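Personal Style and Grooming, session 3 notes
Tutor: Rowena Lacson

Reading for today: the Mangubat handout on base products, pages stapled at the back. If yours is missing ask Kane.

Skin prep first. Cleanse, moisturise, wait. Most patchy foundation is down to rushing this bit. Let the cream sink in before anything goes on top.

Matching shade: test on the jaw, not the back of the hand. Check by a window. Shop lighting is yellow and will lie to you. If between two shades, go for the lighter and warm it up with bronzer.

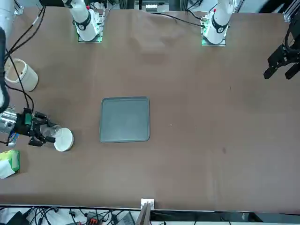
Aarti Pandey asked whether the neck is a better place to test than the jaw, as her face is always darker than the rest of her by September. Fair point. Neck it is, if yours differ. Then blend down past the jawline so there's no edge.

Brushes v sponges. Sponge damp, squeezed out well, bounce it, dont drag. Brush gives more cover but shows streaks on dry skin. Fingers fine for cream blush.

Powder only where you shine. Nose, chin, middle of forehead. Leave the cheeks alone unless very oily.

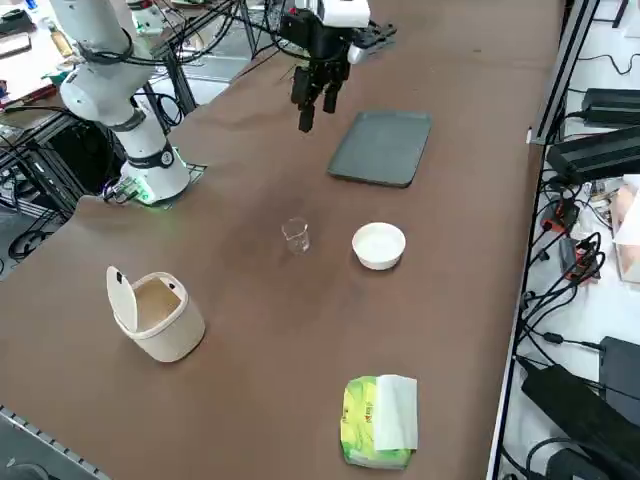 Brows: short strokes, start from the arch and work outwards, then go back to the front with whatever is left on the pencil. Less at the front always. Brush through with a clean spoolie.

Mascara goes off. Bin it after 3 months, sooner if it smells odd or your eyes have been sore. No sharing, even with sisters.

For next time: bring one lipstick you never wear and be ready to say why. We'll do undertones and then colour and clothes togehter. Written task is 700 words on a look you gave up on, to Dindo Sarmiento by email please, not on paper.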